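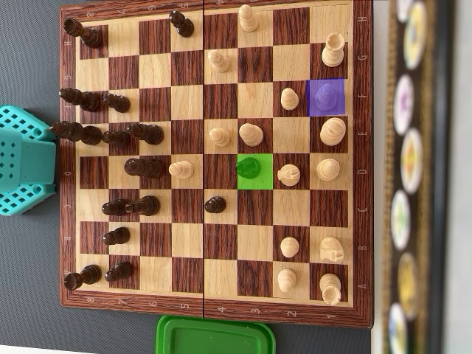 Workshop build takes up chess

A chess-playing robot is coming together at the Piltness shared workshop, and it already has regulars pulling up chairs. Fadwa Sqalli and Prakash Mudaliar began the project in January and named it Pelo.

The gripper is teal, with small holes all over its two fingers and brown pads at the tips. Squares light up in purple and green on the builders' overhead view, and a green tray by the board takes the captured pieces.

"I could watch it go for a knight all evening," said Sqalli, who has reworked the fingers three times - and would happily do it again!
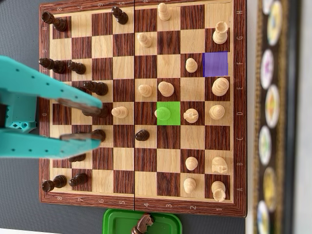 Come and see it

Pelo will be on the long bench at the next open evening, from 3 p.m. Driss Ghoneim is bringing a second board for anyone who wants a game.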